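Chapter 4: Endorsement and the Shoe Trade
May
By Vichien Thepsuriya

A shoe label can pay for attention or lend out its product and wait.

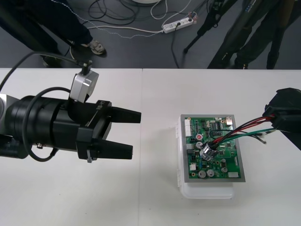
Borier did the second. It gave 100 pairs to club dancers in Grolport and asked for nothing in return.

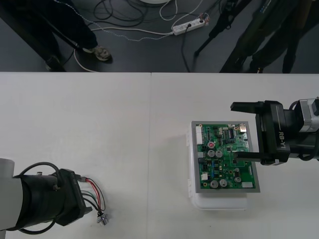
4.1 Counting the Return

Sales rose by 60 pairs in the first month.
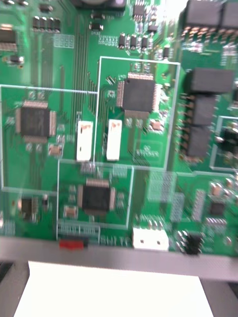

Tanko Dauda, then the label's buyer, had budgeted 4000 for the trial and spent it all on stock.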